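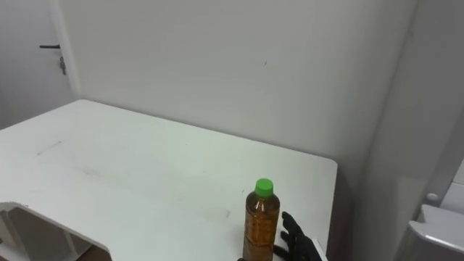
White tabletops, matte ones in particular: does anyone here own one that has stayed white? I've wiped this surface more often than I've wiped my own face and I still have gray smudges all over it, plus a thin diagonal streak on the left that I can now find in the dark. The bottle with the green cap is innocent, so please don't start on me about coasters. It's the gray I want to get rid of. Dish soap does nothing. A damp cloth moves me emotionally but doesn't move the marks. The model is the Skula from Ivness, 299 when I bought it, and the tag promised "everyday durability," which I suppose depends on the day.

– hilde_cuypers, 2022-12-01

fernbottom
Melamine sponge. Thread over, you're welcome.

gray_area_jim
Please do not listen to fernbottom. A melamine sponge is sandpaper with good manners. On a matte finish it takes the mark off and also takes the matte off, and then you have a shiny patch in the exact shape of your enthusiasm. I have one of these on a closet door. Guests ask about it.

fernbottom
I've used them on everything I own for years. Maybe press less hard, Jim.

gray_area_jim
I pressed the normal amount.

Tollgate
First question is whether it's dirt on the finish or a dent in it. Run a fingernail across the streak. If your nail catches, it's a scratch and you can stop shopping for cleaners. If it slides right over, something softer than the table rubbed off on it and it'll come up eventually. Pencil, shoe rubber, the feet on a laptop, the bottom of a ceramic mug. Unglazed mug bottoms are the worst, they write like chalk.

hilde_cuypers
Nail slides over most of it. On the diagonal one I think it catches a little near one end, but I've done it so many times now that I may be feeling my own fingernail. The smudges toward the middle are definitely on top.

I've also been told (by my sister, who has a walnut table and therefore opinions) that the real answer is to stop buying white furniture. She's had hers 5 years and it looks the same as the day it came, because it was already brown.

mrs_pelham_74
Your sister is right, sorry. I went all white in the kitchen in August and by the end of the month I was following my husband around with a cloth. White is a color for people who eat standing over the sink.

Tollgate
I disagree with that. Dark tables show dust, crumbs, fingerprints, and every ring you ever set down. White hides dust beautifully. You're just trading one kind of dirt for another and deciding which you'd like to be angry at.

mrs_pelham_74
I'd like to be angry at dust. Dust leaves when asked.

hilde_cuypers
In my defense the whole room was already going this way. White wall, white table, and I thought it would all be calm and airy. What it does is make each smudge look like an exhibit. Nothing else in there shows a thing.

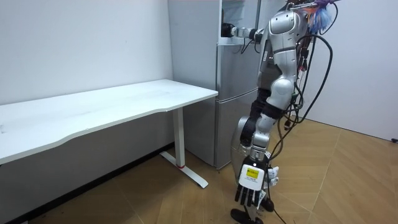
White desk, silver fridge

hilde_cuypers
The fridge is a separate grievance and I'm saving it for the appliances board. Back to the table. Last night I tried the Nallach surface paste that somebody recommended in the old sticky. It smells like a dentist's waiting room. It took the faintest blotch down a shade and left the rest exactly as they were, but now the place where I tested it looks a bit cleaner than everything around it, so I've added a new mark in the form of a clean one.

fernbottom
Like a melamine sponge would have, but slower.

knot_a_carpenter
The sticky is out of date. Nallach changed the paste and the new stuff is mostly perfume. What you want is plain baking soda mixed with water until it's like yogurt, on a soft cloth, small circles, rinse, dry. Then rubbing alcohol on whatever's left. Try it on the underside first. I know the underside isn't the same finish, do it anyway so that when you ruin the top you can say you tested it.

gray_area_jim
Baking soda is also an abrasive.

knot_a_carpenter
Everything's an abrasive if you're sad enough, Jim. It's a lot softer than that sponge.

Tollgate
Alcohol first, then soda. Always go solvent before grit. If alcohol takes it off you never needed to scrub at all.

hilde_cuypers
Okay, alcohol first. Report follows.

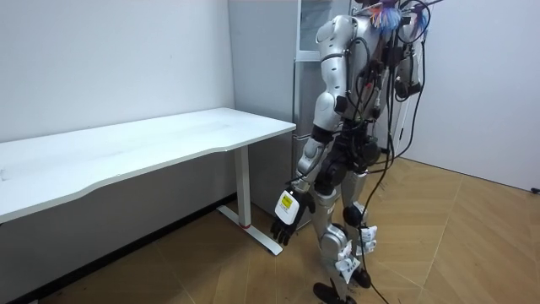
Did the middle section with alcohol and an old T-shirt, 3 passes. The shirt came away gray, so I'm counting that as a win even though from the doorway it all looks the same to me. I let it dry and then did the soda yogurt on the two stubborn blotches. One is gone. The other has turned into a slightly lighter blotch with a nicer personality. The diagonal streak didn't care about either of them, so I guess Tollgate's fingernail was right and it's a scratch that collected dirt.

knot_a_carpenter
Then clean out the groove with a soft toothbrush and put something over it. Hegedűs makes a clear furniture wax that dries flat. Thin coats, buff it, leave it overnight.

gray_area_jim
Wax on a matte white top will yellow.

knot_a_carpenter
Mine hasn't.

gray_area_jim
Yet. Post a photo next to a sheet of printer paper.

knot_a_carpenter
I'm not photographing my table next to printer paper for you.

mrs_pelham_74
Tablecloth.

hilde_cuypers
I've looked at tablecloths. The only one I liked was white.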